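Cutting back the spare room

We moved to Grornoslow in February and the spare room has been full of boxes ever since. I set myself a limit of 105 books.

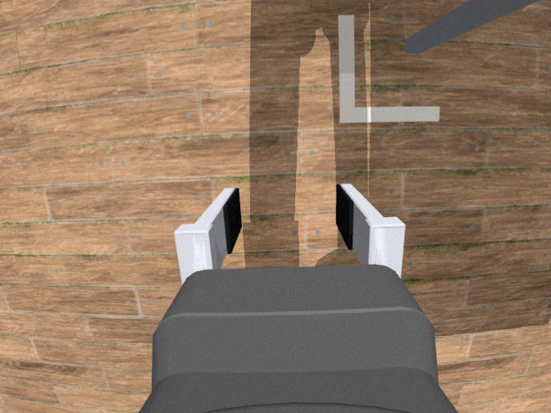
Wooden floorboards.

I kept the cookery books and sold the rest through Privo for £229.

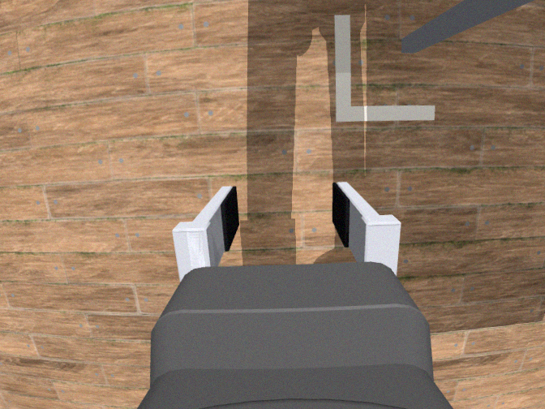
What went wrong

The shelves. I measured them 2 cm too wide and had to saw the ends off.

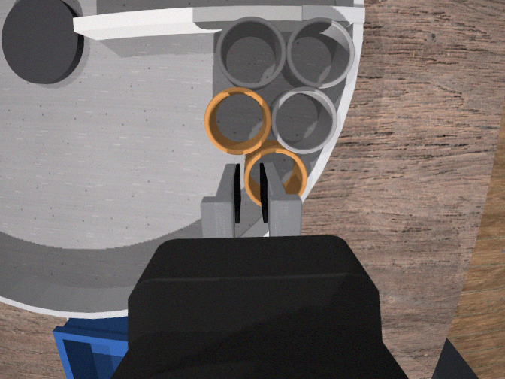
Shiyu Dong lent me a better saw, and I've painted two shelves so far. The third needs another coat.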